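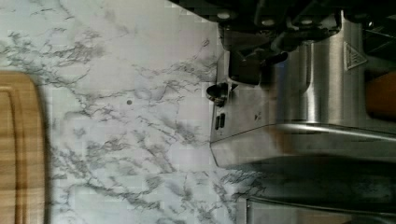 The counter by the espresso machine, Lonholm kitchen bench.

Limside Robotics Club: FAQ

Does the arm make breakfast?
It does not. We put it in a kitchen setup and people hear "chef." Ask to see an unedited run before you believe any club, ours included. 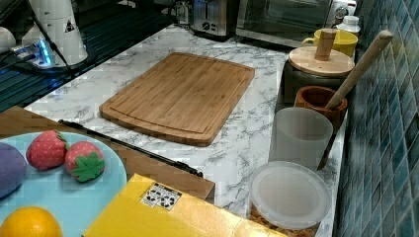
Most of a term goes to moving one item from one spot to another, and doing it again the next day.

How many tries before it works?
Siham Haddadin logged 200 last term. I'd want more before calling it reliable.

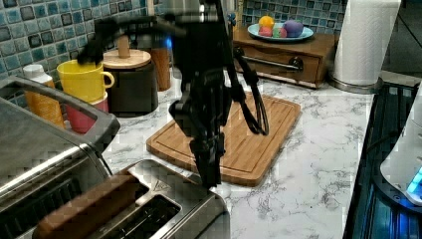 Photo: Majdi Hijazi / Limside Robotics Club

Team size is 4. Bigger teams mostly watch.
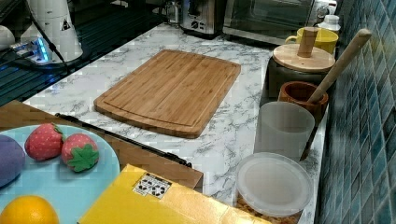
Who can join?
Anyone 15 or older. Sign-up opens in April and stops at 24 names.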